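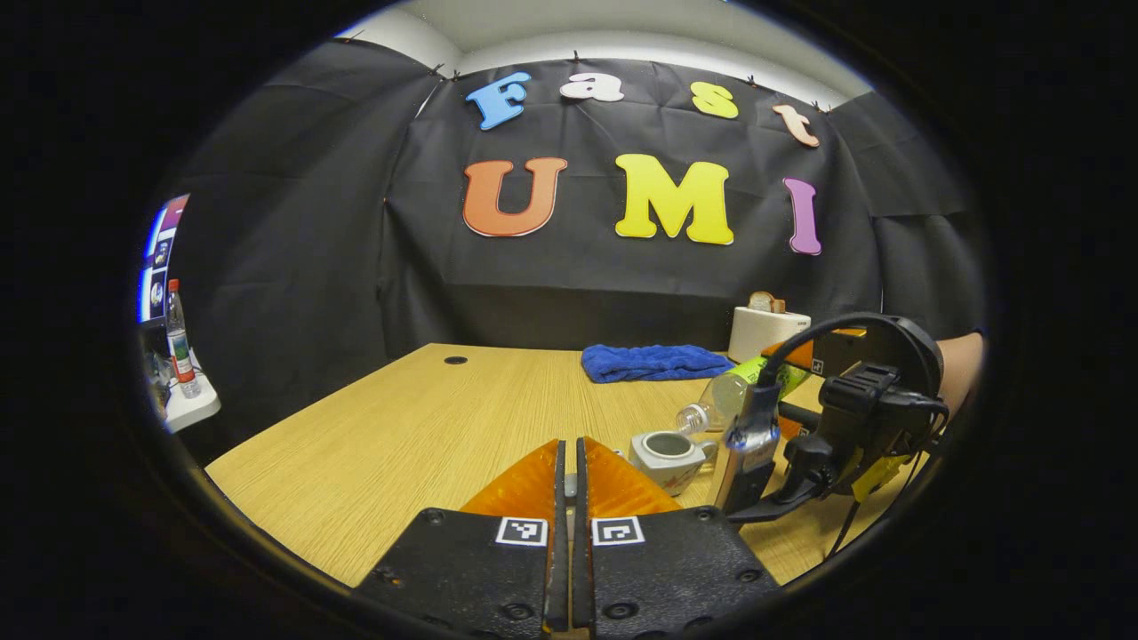

Demo table, July. Mug, bottle, toaster and towel out, two hand grippers over them.

Notebook, Zeleke project, July, started 2:15 pm

Read the Draltus summary again over lunch and I still don't buy the number. It says the breakfast room at Grondmont gets back 40 minutes a shift once table reset is automated. I asked where the 40 came from. It's the time now spent on clearing and resetting, all of it, as if a machine would take the whole job and leave nothing behind. No line for the person who loads it, wipes it down, or comes over when it stops with a cup halfway up.

Count so far: 134 demos logged, 31 thrown out. Most of the bad ones are lost tracking, a few are grips where the mug turned and we let go early. I don't mind a discard rate like that in July. I mind that the slide going to Kalier has the 134 on it and no 31. Please fix before it goes out.

What it's like to do the work: slow. Picking up a mug by hand is nothing. With the grippers you close, check, close a bit more, lift, and then find your shoulder is up by your ear. After 60 minutes I was worse at it than when I began, and I sit at a desk most days. The plan has Grondmont's breakfast staff doing sessions of that length after their shift. They've been on their feet since before six. Has anyone worked out who pays for that hour? I went through the plan twice and the word "wages" isn't in it.

Uliana Yatsenko came up from the Grondmont side this morning and did a run of bottle and mug. She's quicker than any of us. She moves things in a different order too, clears the spot where she's going to put something before she picks it up. We hadn't told her to and it isn't in the task sheet. So the best part of what we'd be recording is something she knows and we don't, and it goes into the set as a row of demos with an operator number. I said that to her. She said she'd figured that out already and wanted to know what happens to the morning hours afterward.

I didn't have an answer. The official one is that people "move to guest-facing tasks." I asked her what those were in her breakfast room. She said mostly the same people, the same room, minus one of them.

Other things she brought up, writing them down before I lose them:

- Mugs at her place come back with spoons in them. Ours don't.
- Toast gets stuck. Somebody has to deal with it and it won't be the arm.
- Bottles get put back half full, cap loose. We need some of those in the set or the thing will pour juice on a guest.
- Staff were told about the trial by a poster. She'd like a meeting, with her manager in it.

Fair on all four. The first three are on us, and I'll change the task sheet. The last one I've passed to Kalier and will keep passing.

To be even-handed: the grip itself is better than I thought it would be. The soft pads hold a mug without me squeezing the life out of it. If this ended up lifting full crates at the end of a shift, I'd be for it tomorrow. Uliana said her wrists would vote for crates. But crates aren't in scope. Mugs were picked because they make a nice table task, and I haven't heard a better reason yet.

To do
Spoons in mugs, next block.
Sessions cut to half the length, with a break, until someone shows me why not.
Ask Draltus for the raw shift timings behind the 40. Second request.
Operator notes field in the log, free text, so that what people say while working gets kept with the run.

Stopped 5:05 pm. Grippers on charge.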